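This site uses cookies to remember your settings and to see which pages are read. By carrying on you agree to this. Accept | Change settings

Loan Ung has been buying fruit for other people for most of her working life. She started on a market stall, moved to a wholesaler, and now runs the buying side of Fullar, a small firm that supplies greengrocers and a few school kitchens. We met at her desk at the back of the unit, where she had been since before five.

"People think it's all about price," she says. "Price is the easy bit. You can look that up. What you can't look up is how long a box will keep once it's in somebody's shop."

She learned to judge that at Panagiotou, the wholesaler where she spent nine years. Her first job there was sorting returns. Shops sent back what they couldn't sell, and she had to write down what was wrong with it. "Bruised, split, soft at the stalk. I wrote that all day. It was dull, but after a while I could tell which grower a box had come from by the way it had gone off."

Fullar has 114 customers on its books, most of them single shops. Ung still telephones the older ones herself. A new ordering system called Zasent was brought in last June, and she has mixed feelings about it.

"It saves me time, I won't say it doesn't. But a man who orders on a screen just orders what he had last week. If I ring him I can say the plums are poor, have the apricots. He never asks the screen."
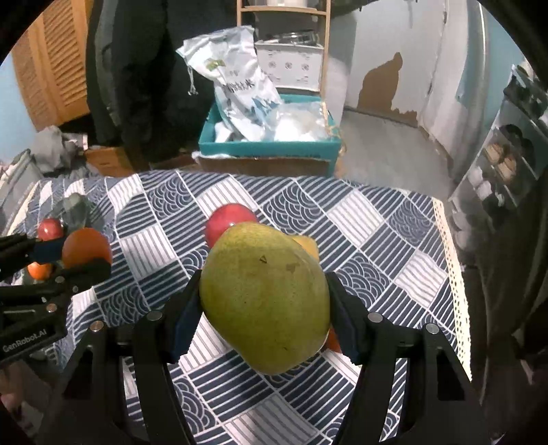

Waste is the subject she comes back to most often. When she joined, the firm was throwing out some 400 kilos in a bad week. She cut it by ordering less, more often, and by selling ripe stock cheaply to a jam maker, Flunberg, who collects in the afternoon.

"Shops want everything hard," she says. "They want it to last on the shelf. Then the customer takes it home, it's still hard, she doesn't like it and she doesn't buy it again. I've been having that argument for 30 years."

Her advice for anyone shopping at home is short. Buy for three days, pick the fruit up and feel its weight, and smell it near the stalk. She doesn't keep tomatoes in the fridge. Bananas go in a separate bowl.

I asked whether she would want her children to go into the trade. She thought about it for some time.

"My daughter did a summer here. She was good at it, better with the drivers than I am. But she didn't like the hours, and I can't tell her she's wrong."

The phone rang twice while we were talking. The second time she took the call, which was from a shop that wanted more lemons.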